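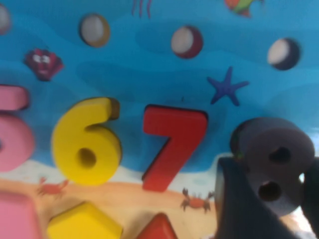 Number board at the checking bench, with the 8 in the gripper.

4 min read

Arm on the checking bench – how has it gone at your place?

elvira_b
9/9/26
Hello all, long post, so put the kettle on. I work at Stavito, where we check and refit wooden puzzles that come back from nurseries and toy libraries. For years the checking bench has been people: you lift every number, look at the edges, feel for splinters, pop it back and go on to the next board. In May we got an arm for the lifting and refitting, and Leidy Zapata and I were moved from doing the boards to looking after the thing that does the boards.

I want to be fair to it. My wrists are so much better (I'd stopped knitting altogether, and now I've got half a cardigan!) and we put through 3,309 boards over the summer, which we'd never have managed by hand. But I do miss the bench. We used to sit facing each other and chat all morning, and now one of us watches while the other is off fetching trays. Has anyone else been through this and found a way of keeping the nice part?

quispe_o
Same change here, though with jigsaws and shape sorters. What helped us was turning the second chair round so that whoever is packing sits beside whoever is minding the arm. It took a bit of asking, as the floor plan had been drawn up without any chairs on it at all.
How does yours cope with the chunky numbers? I'd have thought an 8 was kind, with those nice fat sides, and a 7 a pain.

elvira_b
You'd think so, wouldn't you! The 7 does slip round on that slanted leg if the fingers close too low. With the 8 the trouble is more in the putting back, when it comes down a touch crooked and sits on the rim of its hole. We get called over for that several times a shift.

jhair.v
I'll be the grump, sorry. Faster boards are lovely for Stavito, but what did you two get out of it? At Plivow we went from six on the bench to three. They were all found other jobs in the building, I'll give them that, but they were jobs with earlier starts and a couple of people left over it. Sore wrists could have been dealt with years ago by letting people swap tasks.

Hanne Þ
Jhair, I don't think that's quite fair on Elvira, who only asked about chairs :) I was one of the people who moved (different firm, Wetwood) and I like my new job better. I do repairs and repainting now, and the boards that come to me have a slip saying which piece failed, where before I'd get a whole crate with a note reading "some bad". So for me the work got more interesting.
But I'll agree that I was asked first, and that made all the difference.

jhair.v
Fair enough, and no offence meant, Elvira. Being asked first is my whole point, really. We heard about ours from the electrician.

leidy_z
The other half of the bench, reporting in! I see it a bit differently from Elvira. I don't miss lifting numbers one little bit, but I do worry about what we aren't feeling any more. Fingers find a rough edge before eyes do. So I've been pulling boards after the arm has finished and running my thumb round the pieces as I used to. I'm up to 1,647 of them and I've sent back plenty that had been passed. The supervisor has agreed to make it a proper task with time set aside, so there'll be two of us sitting down together for part of the morning again.

quispe_o
Leidy, would you write down how you do the thumb check? We've got new starters who have never handled the pieces before the arm got to them, and I wouldn't know how to begin explaining it.

leidy_z
I'll have a go tonight. It'll be mostly "go round the inside of the holes as well, and slowly".

elvira_b
She's very good at it, Orlando. I'm going to ask about the second chair tomorrow.

Related threads
Wrist supports for bench work, which ones last?
Escobar tray trolleys: squeaky wheels
Moved to a new role after the line changed – pay questions
Touching up paint on chunky pieces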